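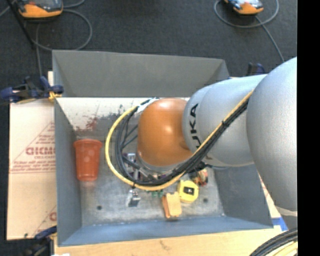 Last updated: Mon 20 July

I've been meaning to write about the odds and ends bin for a while. Ours is metal, grey, and older than most of the things that have been through it. It came with the shed, more or less, and I paid for a new hasp on the door the same week, so I remember the month: November.

The rule is simple. If you pick something up and can't put it away in under 60 seconds, it goes in the bin. On Friday afternoon somebody empties it. That's the whole system.

For years we used plastic tubs. The Zollell ones were fine until a lid split, and after that they wouldn't stack. The metal bin doesn't stack either, but it has sloping sides, so you can sweep your hand down and get at whatever is in the corner. Small screws are still a pain. I keep a magnet on a string for those.

The tape measure is the item that spends the most time in there. I own two and can usually find one. Satish Kurian told me to paint mine a bright colour and hang it on a hook, and I did hang it on a hook, for a week.

Scratches on the bottom don't bother me. I did think about repainting and got as far as pricing a 500 mL tin of Flovex, then decided the paint would only get scraped off again. A wipe with a rag and a bit of dish soap does the job. Don't use steel wool on it if you care how it looks.

It's better up on boards than straight on carpet. Huguette Hiebert had hers sitting on carpet in the basement and it left a dent she's still trying to steam out. Offcuts are fine. Mine were free.

Next job is the drawer under the bench, which has 36 keys in it and no locks that I know of. I'll start on that when the weather warms up.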